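Groen 51 Countertop Bread Proofer

Home bakers > Proofing and fermenting > Groen 51

If you have ever wrapped a bowl of dough in towels and tucked it next to the radiator, you will love what the Groen 51 does for a loaf. It is a folding proofing box with a gentle heat plate in the floor, a water tray for humidity, and a clear lid so you can peek without letting the warm air out. We have had one going in our own kitchen since September and it has changed how we bake - mostly because we can now start dough in the evening and know what we'll find in the morning.

What it holds
Two standard loaf pans side by side, or one large banneton, or a full batch of dinner rolls on the wire rack. A tall glass jar of sourdough starter fits too if you take the rack out. The walls fold flat when you're done, and the whole thing slides into the gap beside the cutting boards.

Temperature
The dial goes from 70 to 115 degrees Fahrenheit. Set it low for a slow sourdough, in the middle for sandwich bread, and near the top for yogurt (yes, it makes wonderful yogurt!). Give it a few minutes to warm up before the dough goes in. The heat comes from below, so keep the rack in place under metal pans or the bottom of the dough will run ahead of the top.

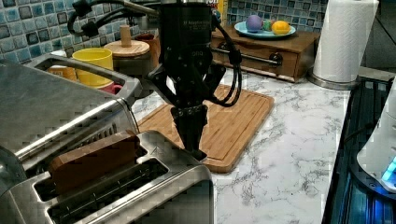
Page last changed: May 7, 2022

Humidity
Fill the little aluminum tray to the line with plain tap water. That keeps a skin from forming, so you can skip the plastic wrap and the damp cloth. For yogurt or for softening butter, leave the tray out.

A sandwich loaf to start with
Chidubem Onyeka on our test bench bakes this one in every new box that comes in. Mix a soft white dough with a spoonful of honey, let it double at 80 degrees, shape it, and give it a second rise in the pan until it stands just over the rim. It slices thin, keeps well, and makes the best toast - let it cool all the way before you cut it, and use a medium setting the first day, when the crumb is still moist.

In the box
Proofer with lid, folding rack, water tray, power cord, recipe booklet. The Clakeck dough bucket shown in the booklet is sold separately.

Care
Unplug it, let it cool, and wipe the inside with a soft damp cloth. The rack and tray can go in the dishwasher. The base can't.

Warranty
2 years on the base and the heat plate, 1 year on the lid and hinges. Keep your receipt.

Questions we get
Can I leave it on overnight? Yes, there is a timer on the side that runs up to 12 hours.
Will the Vinder rack fit? It will, but it sits a bit higher, so check your clearance with tall loaves.

Also in this section: Findden bread lame, Vinder stacking rack, Clakeck dough bucket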